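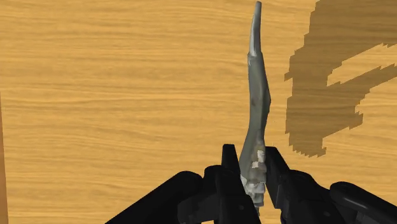
My brother-in-law has been telling me since March that I will never clear a kitchen table again. He reads the newsletters. I read them too, and I still clear the table, every night, with the same two hands and the same amount of grumbling.

So this is my yearly check on the question of whether machines can do chores yet. Last year I said no. I'll save the scrollers some time: still mostly no, with one or two places where I have to be fair.

What set me off was a pitch from a company called Cludano, who would like 334 dollars a month from me, at some future point, for a robot that "handles the table." I wrote back and asked which table. A table after breakfast with two kids is a different job from a table with one mug on it. The reply was friendly and did not say which table.

Josué Andrade, who spent years fixing packaging lines in Zuldale before he got sick of the commute, has a test I like better than any of the demo reels. Hand the machine something thin and oddly shaped that it hasn't been set up for, and make it put the thing away. A box is easy. Boxes were solved on shop floors before I could drive. Thin things with a curve to them are miserable, because a tiny error at the fingers becomes a big one at the far end. You grab it a little off, it tips, and now the pointy part is somewhere you didn't plan on. He says he has seen a 2,000 dollar fixture built for the sole purpose of making one awkward part less awkward. On a shop floor that's fine, you make the same part all year. I am not buying a fixture for my bread knife.

And a lot of this work happens in simulation first, which is sensible and which I have no quarrel with. A computer doesn't mind dropping a thing all night long. My quarrel is with what gets said afterward.
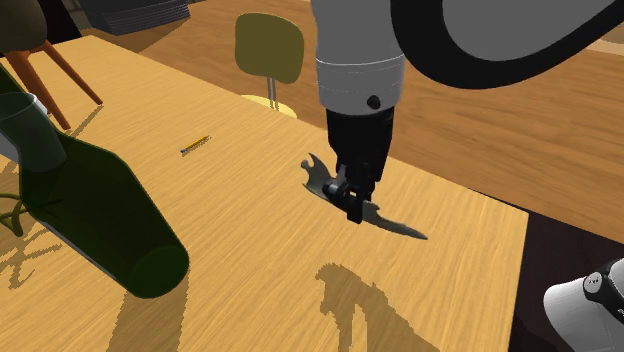 Simulated table, simulated clutter. The pencil is the one I'd worry about.

Look at what else has to be dealt with on a table like that. A bottle, a drinking glass you can see straight through, and a small pencil farther back. Glass is hard for cameras in the real world, and a simulated glass never leaves a wet ring or has a smear of jam on it. A held object is a start. I want to know where it gets put down, and how long that takes, and what happens to the bottle on the way.

Thu Tiêu thinks I'm being unfair. She runs the back room at Bạch, a small place that sorts and repacks returned kitchen goods, and they have had an arm from Idgate on one bench for 18 weeks. She says it is slow and she likes it. It does lids. Somebody sets the lids out, it picks them up and stacks them, and her people do the other stuff. When I asked what happens with mixed bins she laughed and said "we do those." On a good shift it runs 46 minutes before somebody has to go over and help. That's a real number from a real bench and I'd rather have it than another video with piano music.

Notice, though, who does the setting out. That part of the chore is the part I hate at home. If I have to line up the forks before the machine will take the forks, I have done the forks.

I said I'd be fair. The grips are better than they were, and arms recover from small slips that would have stopped them cold a few years back. Thu's bench is worth the money to her. If your work comes in one shape all day, go and look at one.

For the rest of us, I've written back to Cludano and offered them my table at 7:40 in the morning, as is, cereal included. No answer so far. I'll post it if they take me up on it.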